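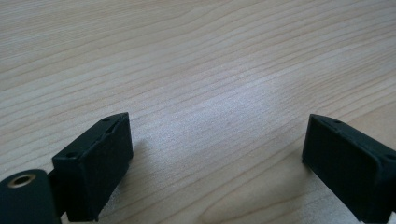 Ghada Chamoun had already put the kettle on when I got to her apartment over the hardware store in Alport, and before I could find my pen she was telling me about the worst letter she ever got.

"It was from my landlord," she said. "Two lines, typed. I thought, if you're going to raise my rent, at least let me see your handwriting!"

Ghada writes letters. I mean real ones, with stamps, to people she knows and plenty of people she's never met. She runs a pen pal exchange called Wosport out of her spare room, and as of this fall it has 207 members, most of them in small towns like ours. I joined last winter (my match is a retired bus driver with very strong feelings about soup) and I'd been wanting to ask her how it all got started.

The answer is her grandmother. The Masri side of the family was spread over three countries by the time Ghada was born, and calling was expensive, so everybody wrote. Her grandmother kept every letter in a flour tin, and when she died the tin came to Ghada. There were 167 letters in it.

"I read them all in one weekend," she told me. "Nothing happens in them. Somebody's cousin buys a coat. The figs are late. And I cried the whole way through, because it was like sitting in the kitchen with them."

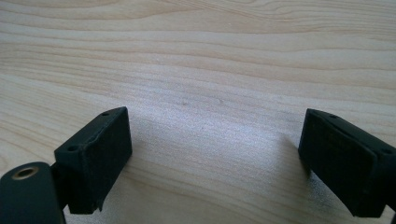

Photo courtesy of Wosport

So she put a card up at the Alport library asking if anyone wanted to write to a stranger. Five people signed up. One of them turned out to be her dentist, which she says made the next cleaning a little strange.

I asked how she decides who gets matched with who, and she laughed at me. There's no system. She reads the sign-up forms at night, with the radio on, and puts two of them together if she'd like to overhear the conversation. "I matched a girl in college with a man who fixes pianos. They've been going for four years. I have no idea what they talk about — it's none of my business, and it kills me."

It doesn't always take. People move, or get busy, or write six pages and scare the other person off. Her advice to new members is to keep the first letter to one side of the paper and ask exactly one question. Mine had nine questions in it. She was very kind about this.

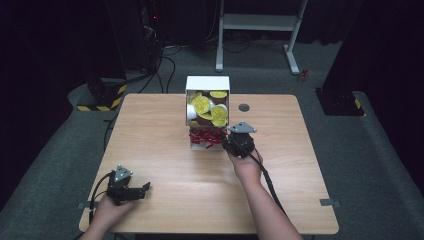
December is when the mail really piles up. Wosport does a holiday round where you can send a small package along with your letter, and last year Ghada handled 400 pieces of mail for members who'd rather not share a home address. She loves it and dreads it. Her rule for packages is that they should be cheap and a bit silly: a white cardboard box, a tangle of red across the front, round things in yellow and brown piled up inside, and she's happy. What she can't stand is glitter. "I am still finding it in the rug from two years ago. I know who sent it, too."

Her own longest-running pen pal is a woman named Odile in Dornach, and they've never met. They've talked about it. Ghada even looked up flights once. "Then I thought, what if we sit down to lunch and have nothing to say? On paper she interrupts me, you know? She'll write, wait, go back to the part about your sister. I don't want to lose that."

I wanted to know whether she ever just emails Odile, and I got a look over the top of her glasses. They did try it one summer, during a postal strike. It lasted two weeks. They were answering each other so fast, she said, that neither one had done anything worth telling.

By then the tea was cold and she had the tin down off the shelf to show me. The letter she picked was from an aunt, in blue ink, and she translated it out loud for me, slowly, with her finger under the words. A neighbor had bought a goat. The goat was already a problem. At the bottom the aunt had written that she'd run out of paper and would finish the story next time, and Ghada has never found the next one.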